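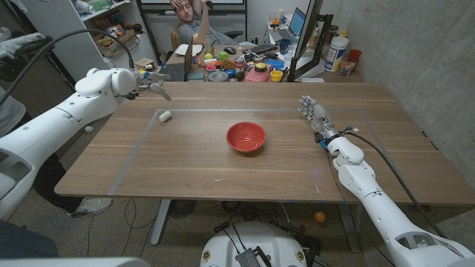
One reviewer of the May report, from the Farkstead group, held that the arm stops we had logged as planner faults were cable faults, and asked that the trials be repeated before any change was made to the motion code. We accepted the objection. The present section reports the repeat.

5.2 Unplanned stops during bowl placement

Figure 4. Two-arm setup at Esberg, with the bowl inside the taped work area and a cable running along the right arm.

The task was to place a small white object in the red bowl. Each of the 64 trials began with both hands held over the table. The right arm stopped without a command in 20 trials; the left arm stopped in 2. In every right-arm stop the wrist had turned past the midpoint of its range, and the Plirwood controller recorded a loss of encoder signal before the brake closed. No planner error was present in the log.

The brake held the arm in place, but the hand did not release. An object already gripped stayed gripped until power was cycled, and we treat this as a separate safety matter (Section 5.4). The two left-arm stops showed no encoder loss and remain unexplained.

Rerouting the right cable with more slack at the wrist removed the signal loss in a bench test at Engelbrecht. The full trial set has not yet been rerun with the new routing.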